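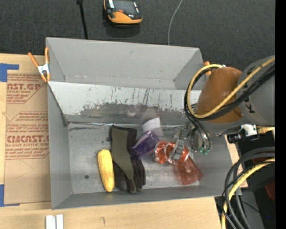
## Part 3: Getting your first quotes into Plotport

Okay, so you've got Plotport installed and you've made a login. Now for the fun bit, which is filling it up with quotes! I keep mine for history reading, mostly memoirs and old speeches, but the steps are the same if you collect poems or movie lines.

1. Open Plotport and click **New Shelf**. Give it a plain name. I called my first one "Stuff" and regretted it by January, when it had 426 quotes in it and I couldn't find a thing.
2. Click **Add Quote** and paste your text into the big box. Leave the quotation marks out (Plotport puts its own in, and you'll end up with doubles).
3. Fill in **Speaker**. Last name first, then a comma, then the first name. If you've got a name with accents, type them! Search finds it either way.
4. Fill in **Source**. Book, page, year, whatever you have. If all you have is "saw it on a website," pick **Unchecked** from the drop-down.
5. Hit **Save**. The card shows up at the top of your shelf.

> **Note:** Life dates go in the Speaker record and not on the quote card. Click the little pencil next to the name to get there. You only do this once per person, and every card with that name picks it up.

### Bringing in an old list

If you've been keeping quotes in a spreadsheet like I was, you can skip all that typing.

1. Save the spreadsheet as a CSV file.
2. Make sure it has at least 2 columns, with the quote in the first and the speaker in the second. Extra columns are fine.
3. Go to **Shelf > Import** and choose your file.
4. Look over the preview. It shows the first 9 rows, and if the names are sitting where the quotes should be, click **Swap**.
5. Click **Import** and let it run.

> **Caution:** Import doesn't check for repeats. Run the same file twice and you'll get two of everything, and there's no undo. Make a backup first (**File > Save a Copy**). I learned this with a whole shelf of Roman generals.

Kamrul Nanayakkara wrote in to say his import stopped halfway through with a "bad row" message. That's nearly always a line break hiding inside a long quote. Find the row number in the message, take out the break, delete the half-filled shelf and import again.

Daily quote emails are in Part 4, along with the sharing settings. Leave sharing off until you've read that part, please, or your Unchecked cards will go out with the rest.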